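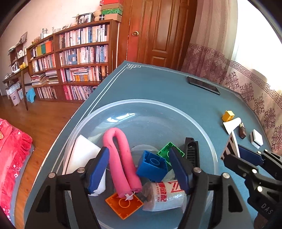

Basin task with both hand grippers. Foam, blocks and the orange plate are still to be taken out.

Wullo tabletop work: the loose pivot fault
Gallery and notes by Tatiana Pešek
Posted 9 Mar 2021

This page belongs to the Wullo gallery. Most pages in the gallery are about work that went well. I wanted one page about a fault, because we lost many recordings to it and it took us too long to understand the reason. I write it for the other people who record at home with the same kind of grippers, and for my colleagues at Filtulon who asked me what happened.

The task
The basin task is simple to explain. Everything in the clear basin must be moved to the table, one object after another, with one gripper in each hand. The objects are mixed on purpose. The pink foam tube is soft and long, the blue block is hard and has studs, and the orange plate lies flat on the bottom, so the fingers must come under its edge. The wrapped roll next to the plate is the object I like least. It is round and the plastic slides.

What went wrong
Each gripper records how far its fingers are open. On one of the grippers, a pivot screw slowly became loose during the work. The fingers still opened and closed, and in the hand it felt almost normal. But the arm had a small play at the joint, and the recorded opening did not agree any more with the real one. When I held the foam this made no difference, because foam gives way. When I held the hard block, the file said the fingers were more open than the block is wide.

At first I believed the calibration was wrong. I did the calibration again and the numbers looked correct, and this cost us more days. The play appears only under load, and our calibration is done with empty fingers.

How we found it
Two things came together. Değirmenci, who checks the files, wrote to me that the same blue block seemed to change its size between morning and evening. On the same day the joint pinched my finger. I was supporting the arm from below with my free hand, the arm moved sideways, and the skin went between the two black parts. It was a small injury, a blood blister, and I could continue the next day. I reported it anyway, and I ask everyone to do the same with small injuries. If I had written down the strange feeling in the joint one week before, we would have stopped earlier.

The damage in numbers
We had 1,960 recordings of this task. After the first sign of the fault there were 376 which had to be opened and checked by a person. From these, 57 were removed completely. Another 130 could stay, but only for the video, with the finger opening marked as not valid. Değirmenci did the larger part of the checking and I am thankful for it.

What we changed
The pivot screws now get thread lock, the removable kind. Zarkeler, the shop that assembles our grippers, puts it on before delivery, and we put it again after each repair.

Before a session we draw a thin line of paint marker across the screw head and the arm. When the line is broken, the screw has turned and the gripper is not used.

The calibration has one more step. We close the fingers on a hard block of known width and read the value. It must be correct three times. I use a blue block like the one in the basin.

The free hand stays on the handle or on the table. It does not support the arm at the joint, also not for a moment.

Still open
We do not know why only one gripper had the problem. Both are from the same delivery and both had the same hours of use. My opinion is that reaching down into the basin is harder for the joint than working on the flat table, because the arm touches the wall of the basin and gets a push from the side. I can't prove this. In August we will have a second person recording the same task, and then we can compare.

The white serrated pad inside the finger is not part of this fault. Two people asked me about it. Pads wear out too, but then the object slips and you notice it immediately.

If your gripper has play at the joint, please stop and write to me before the next recording. Send the file name and which hand it was, left or right.

T. P.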